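Keeping Two Arms Out of Each Other's Way: A Reservation Layer for Your Planner

If you followed the earlier part of this series, you already have two arms answering to one controller, each of them happily planning its own moves and neither of them knowing the other exists. That's fine as long as the left arm stays left and the right arm stays right. The trouble starts in the middle of the table, where all the interesting objects end up (mine do, anyway!), and this page is about how we sort that out at Trukusville without buying a bigger planner.

You'll need the Gu scheduler installed and running, and a working motion planner for each arm. I use Protislow for the planning side, but anything that hands back a list of timed waypoints will do. Set aside an afternoon, and do the whole thing in simulation first.

Step 1. Put both arms in one coordinate frame

Pick a single origin for the table and express both bases in it. I like a corner of the tabletop, simply because I can put a finger on it. Check the calibration by sending each gripper, one at a time, to the same point a little above the surface and comparing where they end up. If they disagree by more than 4 millimeters, go back and recalibrate before you touch anything else. I once skipped this and spent two evenings blaming the scheduler for what was really a bad base transform.

Step 2. Divide the space into cells

Gu wants the workspace as a grid of cells, and each cell can be held by one arm at a time. Start with 5 centimeter cubes. Our grid comes to 3,056 cells, and the lookup is still quick enough that I've never bothered to make it cleverer. Smaller cells let the arms work closer together, but they also make your reservations longer and your log files very dull to read. 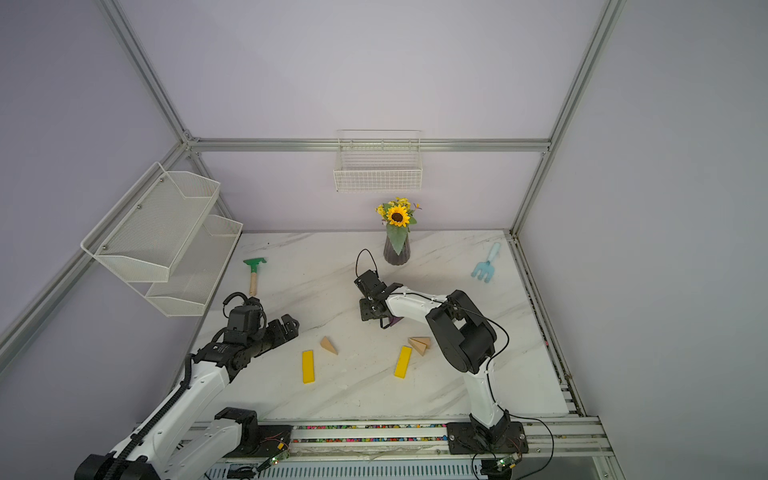

Reservations have to cover the whole arm, and this is the part people tend to rush. It's tempting to reserve only the cells along the gripper's path and call it a day, but the elbow and forearm sweep through a lot of air on the way. On our table the right arm's forearm comes in from its elbow toward the center, so even when its jaws are only holding a little purple object just above the marble, there's a long stretch of space behind them that the left arm must treat as taken. Don't forget the cables, either. Both arms have one looping up over the wrist, and a collision model made only of rigid links knows nothing about it. I add a padded capsule above each wrist and let the planner think the arm is fatter than it is.

Step 3. Turn a plan into a reservation

For every waypoint, work out which cells the padded arm occupies, and attach the start and end time. Then fill in between the waypoints too, at a spacing smaller than one cell, or a fast move can hop clean over a cell it ought to have claimed. Send the whole set to Gu as one request. It should be accepted whole or refused whole. Partial grants sound generous, and they are how you end up with two arms each holding half of what the other one needs.

Step 4. Decide what happens on a refusal

My order goes like this. Wait 446 milliseconds and ask again. If that fails, ask the planner for a different route. If that fails too, retreat to the home pose, release everything except the cells the arm is sitting in, and start over. Give one arm a slightly longer wait than the other so they don't keep asking in step.

Step 5. Release as you go

Let go of cells once the measured joint positions show the arm has left them. Please use the measured positions and not the commanded ones, which can run ahead when the arm is carrying something. The folks over at Plevstead release on a timer and seem content with it, but I sleep better this way.

When it all runs in simulation, try it on hardware at a tenth of full speed with a hand near the stop button, and keep the reservation log open in a second window. Most of my early bugs showed up there as cells that were claimed and never given back.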